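Threads > Robots at Home > Parveen Ekanayake

Can a machine do kitchen chores yet? I get this question every week, so I write my answer in a few posts.

My short answer: some of them, slowly, and with a person near.

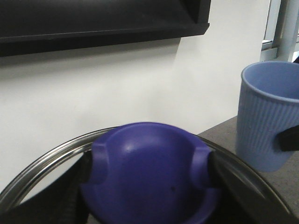
The purple piece again, with the round rim behind it and the blue cup at the right: 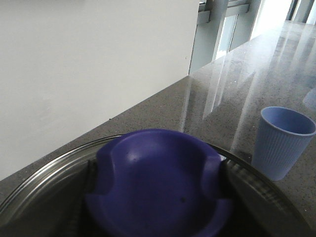 2/7

Look at how the fingers hold the purple piece, one at each side. For a gripper with two fingers, a shape with something on both sides to press is a kind shape. A wet plate is not so kind.

3/7

In November I counted for one month. Our arm at Steltberg tried 500 small kitchen jobs: pick up, move, put down. It finished 436 without help. I was happy for one evening.

4/7

Then Priya Wojcik asked me how many of these I would do faster by hand. All of them, of course. One cup took the arm nearly 80 seconds. My mother would take the cup away from it.

5/7

The failures teach me more. In 13 of them the arm closed its fingers on air and continued the job very calmly – it carried nothing and put nothing down.

6/7

Ramil Mercado works in a repair shop and he asks the same about sorting screws. I think a shop is easier than a kitchen. The bins stay where you left them.

7/7

So I still wash my own dishes. Ask me again next November.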